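Looking After Wooden Boards: Oil, Salt, Sandpaper and a Little Patience

I love a good wooden board. I have far too many of them, I use every one, and most came to me in terrible shape – gray, fuzzy, smelling of somebody else's onions. Almost all of them came back to life with an afternoon of work and a few cheap supplies, so if you have a sad one leaning behind the toaster, please don't throw it out yet!

Everyday washing

Hot water, a drop of dish soap, a soft brush, and then rinse both sides even if you only used one. Wetting one face and leaving the other bone dry is the quickest way to make a board cup. Wipe it with a towel and stand it on its long edge so air can get to both faces. Mine lean against the backsplash overnight and go back in the cupboard in the morning.

Never the dishwasher. I did it once, with a walnut board from a little shop in Anley, and it came out in 2 pieces. I still have the smaller one. It makes a nice cheese board for one person.

Smells and stains

For garlic and onion, sprinkle on a good handful of coarse salt and rub it in with half a lemon, cut side down, squeezing as you go. Leave it five minutes, scrape off the gray slush, rinse and dry. It is so satisfying, and the whole kitchen smells wonderful.

Beet and berry stains fade with a paste of baking soda and water. Turmeric is more stubborn, but a sunny windowsill does half the job if you turn the board every hour or so. Don't leave it there all day in July, or you'll be reading the section on warping next.

Raw meat gets its own board at my house. I burned a small dot into the end of it so there's no mixing it up.

Sanding out knife marks

Once the cuts are deep enough to catch a fingernail, it's time to sand. Start with 80 grit if it's really rough, or 120 if it's just tired, and go with the grain the whole way. Then 180, then 220. Wipe the board with a damp cloth between grits and let it dry – the fibers stand up, you knock them down with the next paper, and you end up with a surface that stays smooth after washing. Skip that step and it'll feel like peach fuzz the first time it gets wet.

I use a cork block for the faces and just my fingers for the corners. Round the edges over a little while you're there. It feels nicer in the hand and they chip less.

Some people go up to 1000 grit. It looks like glass, and then you cut one tomato on it. Save that for serving trays.

Oiling

Food-grade mineral oil is what I use, warmed by standing the bottle in a mug of hot water. Pour on more than seems sensible, spread it with an old T-shirt, do the edges and especially the end grain, and leave it overnight. Wipe off what's left in the morning. A newly sanded board wants 3 coats on three different nights. After that, once a month is plenty, or whenever water stops beading.

Olive oil goes rancid, so keep it for the salad.

Pale woods are my favorite to oil. Maple looks almost plain when it's dry and then the grain wakes up under the cloth, all those ripples you had no idea were in there!
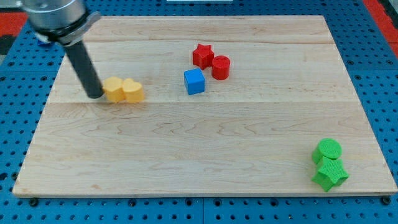
Pale, wavy grain on a large board.

For a softer finish, melt one part beeswax into four parts mineral oil in a jar set in simmering water, and let it cool to a paste. Rub it on after the last coat of oil and buff it in the morning. A jam jar of this lasts me until March if I make it in the fall, and it's great on wooden spoons and rolling pins too.

Fixing a warp

Lay the board hump side up on a damp towel on a flat counter, put something heavy on top (my Dutch oven, full of water) and check it the next day. Once it's flat, stand it on edge to dry slowly, away from the stove. This works on a slight bow. A twist, where it rocks from corner to corner, usually needs a plane and a friend with a workbench.

Small cracks at the end can be filled with food-safe wood glue and a clamp. Wipe the squeeze-out right away with a wet rag, leave it a full day, then sand and oil as above. If the crack runs more than a third of the way in, saw the board down and enjoy having a smaller one.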